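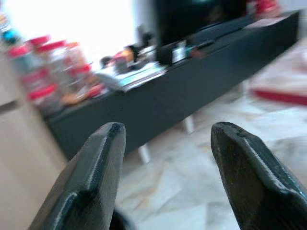
**What is kept in the Garden Lounge at Rafferty House?**

The lounge holds a television and the long, low cabinet beneath it, a large rectangular table, and the small articles residents and their guests use from one day to the next. Books, board games and spare bedding are stored elsewhere in the house and may be requested at the front desk.

This page forms part of the Rooms and Furnishings gallery of Rafferty House, Skumenham. The gallery is intended for prospective residents, for families planning a stay, and for outside groups that wish to reserve a room. Each entry gives a line or two on the furniture and the rules that apply to it. The Garden Lounge is entered as Room 41 on the house plan and is open to all residents from 8:00 a.m. until 10:00 p.m.

## The television and cabinet

The cabinet is dark, with a plain front and slender legs that lift it clear of the floor. Papers and magazines may be left on top for other readers. Personal items should be taken back to residents' own rooms by closing time, when the evening attendant makes a round of the ground floor.

The television may be used at any time the lounge is open, except during a reserved meeting. Residents are asked to keep the volume moderate after 9:00 p.m. – the two bedrooms directly above are occupied all year. Programs are chosen by agreement among those present. If no agreement can be reached, the attendant on duty will decide.

## The large table

The table is the most frequently reserved piece of furniture in the house. It was purchased through Prevov, the firm that supplied the dining chairs, and was placed in the lounge when the library was converted to offices. Last year the table was used by 400 visitors in addition to residents. Its surface should be wiped with a soft, damp cloth and then with a dry one. Vinegar, lemon juice and scouring powder must not be used on it. Hot dishes require a mat, available from the pantry on the same corridor.

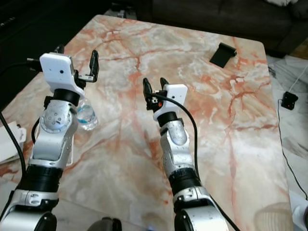 ## Reserving the table

Reservations are made with Monique Lemaire, Residence Manager, at the front desk or by telephone during office hours. A single reservation may not exceed two hours. The group making the reservation is allowed a further 30 minutes to clear and wipe the surface, and this time is not charged.

Residents pay no fee. Outside groups pay a charge of $30, due on the day of use. Cancellations received by noon on the day before are refunded in full. Groups from the Idow Adult Learning Center hold a standing reservation each July and should write to Thierry Gautier, Facilities Coordinator, if their hours change.

Table linens are laundered in the house. Cloths and napkins are to be folded and left on the table for collection. 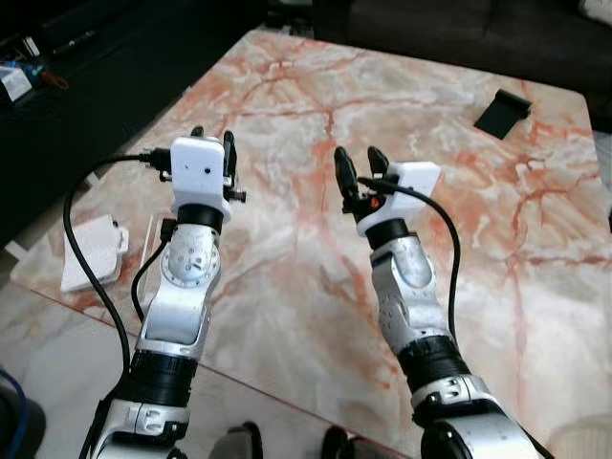
*The large table, Garden Lounge. A folded white cloth lies toward the left of the veined top, with a small white clip at its side and a thin clear acrylic plate nearby.*

Damage to any surface should be reported on the same day to the front desk. Reports made promptly do not affect a group's future reservations. The gallery continues with the Breakfast Room and the East Stair.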